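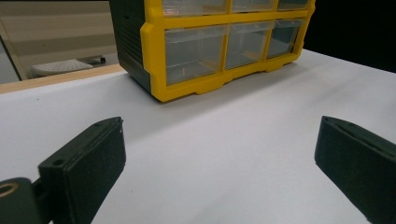 Photo: Rima Aoun

Hi Donal,

You asked for the long version this time and not the two-line email, so get a coffee. Street tree work on the Stimenholm side is ahead of where I said we'd be in December, the Pevier side is behind, and the money is fine. Details below.

Pruning first. We've now been through 435 street trees out of the 1,339 on the inventory, nearly all of them maples and lindens, and most only needed clearance cuts over the sidewalk and the bus lane. The crew has gotten fast at these! Two people on the ground, one in the bucket, chipper parked on the downhill side so we're not dragging brush up the block. The lindens on the school street took longer than I'd planned because every one of them had a thicket of sprouts at the base, and we had to work around drop-off in the morning. I moved that crew to a 9:30 start for the week and the complaints stopped.

Removals: 12 done, all from the list you signed off on. Ten were ash, and you could push a screwdriver into the bark on a few of them. The other two were silver maples with splits running down into the main union. I know the one outside the bakery was a sore point – people really liked that tree – so Rima put a notice on the trunk two weeks ahead and spent a Sunday morning out there talking to anyone who stopped. She got a lot of questions about the replacement and only one person who was really upset, and he ended up asking for some of the wood. We gave him three rounds.

Stumps are where we've slipped. Kuusk was supposed to have the big grinder to us for the Pevier streets and then their machine needed a new bearing, so we've been getting by with our small one. It does fine on ash up to a point, but on those maples it just chews and chews. Seven stumps are ground out and backfilled, five are still coned off. The gas company also wants to re-mark two of the five before we touch them, and I'm still waiting on a date.

Planting. You agreed to 100 new trees and the order is in with Grivar, bare root, mixed species, no more than a handful of any one kind on a block. I swapped out the pears. I know they were in the original proposal, but we spend half our storm calls picking up split pears and I couldn't bring myself to plant more of them. Hackberry and swamp white oak in their place, same price per tree. If you need that as a formal change to the grant, let me know and I'll write it up.

Watering is the thing I keep losing sleep over. The first summer is when street trees die, and our truck can only be in one neighborhood at a time. Rima is putting together a sign-up for residents to look after the tree in front of their own house, with slow-release bags we'd hand out at planting. I'd like to move what's left in the traffic control line over to pay for the bags – we've used far fewer flaggers than we budgeted.

So, what I need from you:

A yes or no on the pears.
A yes or no on moving the traffic control money.
The name of whoever handles sidewalk repairs at Pevier now, as my emails to the old address bounce.

We're back on the Stimenholm side Monday with the bucket truck, starting at the top of the hill and working down. Come by if you want to see it, just park on the side street.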